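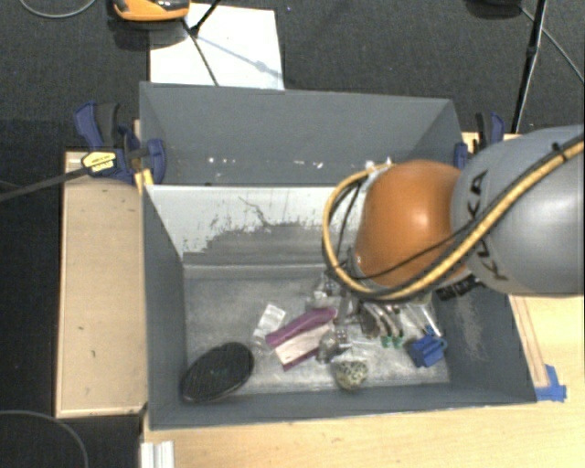
Mixed-Item Bins: Frequently Asked Questions

Print this page | E-mail this page

These answers apply to the gray open bins used for small mixed goods at the Sirbridge store. Questions about pallets and oversize cartons are covered in the pallet guide.

What can go into a mixed-item bin?
Small, dry, sealed goods. Boxed items, bagged items and single loose items may share a bin. Liquids may not, even when sealed. Glass goes in the padded bins on the lower shelf.

Is there a weight limit?
Yes. A loaded bin must not exceed 30 lb. Weigh it before shelving if it holds anything metal.

How full may a bin be?
Stop filling 40 mm below the rim. Bins filled above this line catch on the shelf lip.

Do items need to be sorted inside the bin?
No. Each item is recorded against the bin number, and its position inside the bin is not recorded. Place heavy items on the floor of the bin first. Items in soft plastic packaging should not be placed under boxes.

What about loose plastic wrap?
Remove it if it is no longer attached to an item. Crinkled film can hide small goods and is easily mistaken for an empty bag. Check every bag by hand before discarding it.

The paint inside my bin is worn. Should it be replaced?
Scuffs and scraped patches are cosmetic and do not require action. Flaking paint does, as the flakes stick to plastic packaging. Run a fingernail along any line that looks like a crack. If the nail catches, empty the bin and tag it for inspection. Kirsty Morrison keeps the tags at the receiving desk.

Can I repaint a bin myself?
No. Wukell refinishes the bins in batches, and the next batch leaves in September. Touch-up paint from other suppliers does not bond to the original coat.

How are bins cleaned?
Empty the bin, brush out the corners and wipe the walls with a damp cloth and mild detergent. Allow it to dry completely. Do not use solvent or a wire brush.

What size should I order?
The standard footprint is 700 by 900 mm. Half-size bins are available for slow-moving stock. State the shelf bay on the request form.

Who do I contact about a missing item?
Send the bin number and item number to Lertchai Duangkaew. Requests received before noon are checked the same day.

This site uses cookies to remember your language and display settings. Accept | Change settings

Contact | © Sirbridge | Back to top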